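Section 2: Getting your Zarnano cooktop ready for its first meal

1. Wipe the glass with a soft, damp cloth and let it dry fully. We know you're eager to cook, but a minute spent now saves scrubbing later!

2. Turn the oven breaker back on, then hold the power key until you hear a beep. 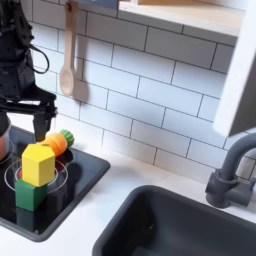 3. Set a pan of water on the burner you'll use most (whichever one feels handy to you) and run it on medium for 10 minutes.

Note: A faint smell during this first run is normal, so open a window if you like.

CAUTION: The glass stays hot after the burner is switched off.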